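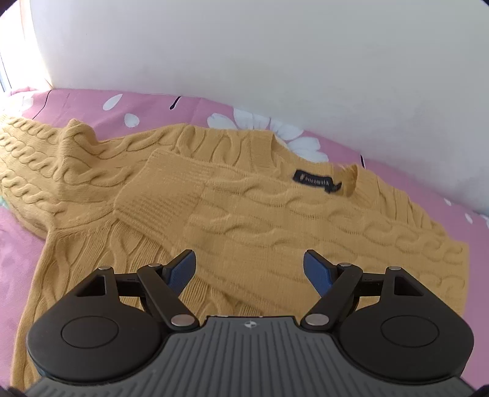 2020-06-15

Sweater day, again. Heavy knits this time, did the tees and the thin stuff in May and those notes are in the other book (the green one, shelf over the Amarasinghe boxes).

Working on the bed, not the table. Table too narrow for anything with sleeves, arms hang off both sides and drag the body with them. Pink flowered sheet on, smoothed out before starting. Knit grips the sheet a bit so it stays where you put it. On the bare table at Fandville everything slid.

Piece for most of the session: mustard yellow cable knit, crew neck, long sleeves, ribbed collar and cuffs. Dark navy label inside the neck, looks like it starts POLO. It's the worst one in the pile to fold, so worth the pages.

**Starting layout**

Front up. Flatten body first, then sleeves. Don't pull by the cuff. Pulling by the cuff stretches the rib and then the cuff looks like a bell for the rest of the day. Slide a flat hand under the elbow and carry the whole sleeve over.

First sleeve in across the chest, on the diagonal, cuff ending near the middle of the body. Other sleeve stays out until the first one is settled. Tried doing both at once, no good, they push each other around and the shoulders ride up.

**What went wrong, try 1**

Folded the sleeve straight across at shoulder height. Cables on cables = big ridge right under the collar. Whole thing wouldn't sit in a stack, tipped to one side. Undid it.

**Try 2**

Sleeve across, then doubled back down toward the hem along the side. Better. Ridge moves to the outside edge where it does less harm. But the doubled-back part has to lie BESIDE the middle cables not on top. Missed that the first time and got the same lump just lower down.

**Try 3**

Sleeve in at the diagonal, leave it there, second sleeve in at the opposite diagonal and lower, so the cuffs don't land on each other. Then hem up in thirds. Thickest part ends up in the center of the packet and it's fairly even out to the edges. This is the one I'd keep. Sketch in the margin, sorry about the coffee.

Thirds not halves for this weight. Halves spring open. The thin knits from May were fine in halves, so the card needs two versions, or one card with a line for heavy stuff.

**Notes on the knit**

- Cables don't crease like a flat knit but they do have a direction. Fold across the braids and it fights, fold along them and it goes down easy.
- Ribbed edges want to roll. Press with the palm, wait, press again. Wating does more than pressing.
- Collar: there's always a little bit that pops up next to the label. Tuck it last. If you tuck it first it comes back out when the sleeves go over.
- Take up the rib, not the cable, when lifting an edge. Rib gives a clean fold over, cable just bunches and you get a handful.
- Don't shake it out between tries. Loses the shape and then you're smoothing the body all over again. Open it back up the way it went in.
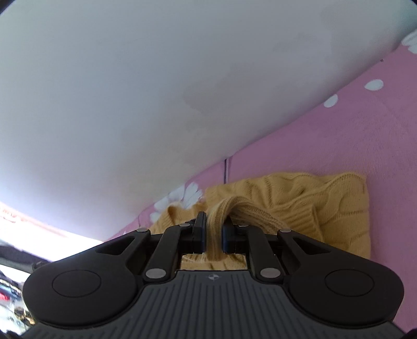 Also with the rib: take a small pinch. A big pinch pulls the body up with it and the front goes crooked. Small pinch, lift a little, carry, let go low. Letting go high = edge flops back under itself.

Keep the bedding well clear at the top end before starting. More room than you think, the collar end travels up as the hem comes in. I keep having to shift the whole sweater down and redo the smoothing, annoying.

**Sheet**

Pattern is ok for me. White flowers on pink, yellow shows up fine against it. Had wondered if plain would be easier for seeing when the hem is square. Probably would be, there's nothing straight on a flower. Could lay a strip of tape along one side as a guide line. Try next time, low tack tape only, Premance one left gunk on the last cotton sheet and it took two washes.

Sheet wrinkles travel. If there's a wrinkle under the body when you start, it's printed into the back by the time you flip. Smooth the sheet every time, not just the first time. I skipped it on try 2 and could feel it through the knit.

**Storage**

Folded heavies go flat in the Dridirier bins, 3 to a bin max. Any more and the bottom one gets squashed cables. Collar to the back, folded edge to the front so you can pull one without wrecking the rest. No hangers for any of these!! Shoulders grow points and they don't come out.

The bins with the split lids are for tees only, lids don't close over anything this thick. Label side out please. Found one turned around this morning and opened every bin on that shelf before I got to the right one.

The 40 liter bin is too deep, everything gets lost in it. Use for blankets.

**To do**

- rewrite fold card, heavy version, diagonal sleeves + thirds
- tape strip on the sheet
- same fold on a cardigan, buttons will be a pain, do them up first? every one or just top and bottom
- try a turtleneck, no clue what the neck does in thirds. Fold it down first maybe
- lint roller is done, need refils
- move May notes into this book so it's all in one place
- ask Fandville if they want the heavy card too or just the thin one

Left the yellow one folded by the try 3 method with nothing on top of it. Will check tomorrow if it has sprung open overnight and write it in under this.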